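The Trurkeo home trial: would I pay for it?

2021-09-30

Several of you asked what I made of the Trurkeo service after I mentioned it in April. I held off because I wanted to see it in a bedroom and not on a stage, and because the brochure annoyed me. It promises "a tidy home by evening." Whose home? Which evening?

The offer goes like this. You pay Mindonthorpe 300 a month, on an 18 month contract, and a two-legged robot is delivered with a base unit and a set of "room skills." Bedroom is the one they push hardest. Laundry pickup is part of it, folding is extra. There is also a setup fee of 2000, which the brochure puts on page four in gray type.

Gaurav Bhatia from Mindonthorpe set things up for me at the Kiltthorpe apartment they use for visits. To his credit he didn't give me a speech. The job was clothes left on a bed, to be picked up and dropped in a container on the floor beside it. That's a chore I can do with a phone in one hand, so it seemed a fair place to start. 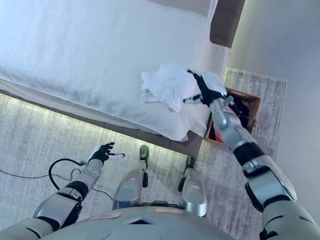 My first complaint is the cables. The brochure shows the thing strolling around a living room with nothing attached to it. Gaurav said the home version runs on a battery. Fine, but then that's the one I'd want to test, and he couldn't give me a date for it.

My second is the choice of bed. White cloth on a white cover does at least ask something of the vision system, I'll grant them that, and I was ready to be told they only do bright colors. But one bed with the container parked right at the corner is about as kind a layout as you could draw up. My sister-in-law Elsa Tangen has two kids and a floor you can't see. I'd like to know what 300 a month gets her.

Then the reach. The robot works with its feet close to the bed base and stretches out over the edge, so anything by the far pillow is going to mean walking around. I asked whether it plans that by itself. "In most rooms" was the answer, and I wrote it down just like that.

I also don't love the contract. Vilgot read it for me (he does this for a living, I don't) and found that leaving early costs you whatever is left of the term. Liv Söderlund at Løken, which sells a cheaper rental plan, told me theirs can be dropped with a month's notice. She would say that, of course -- she's selling too -- but it's in their terms and I checked.
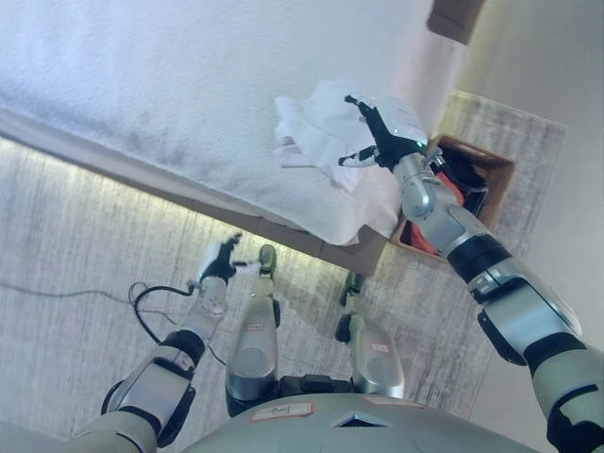 What I'd want before signing

A week in my own place, on battery, with my own mess. A price that has folding in it. And somebody to tell me who pays when it pulls a lamp off the nightstand, since the contract has a lot to say about damage to the robot and very little about damage to my stuff.

Until then I'm keeping my money. If you've had one at home for longer than a demo, write to me, good or bad.

Maj-Britt Sæther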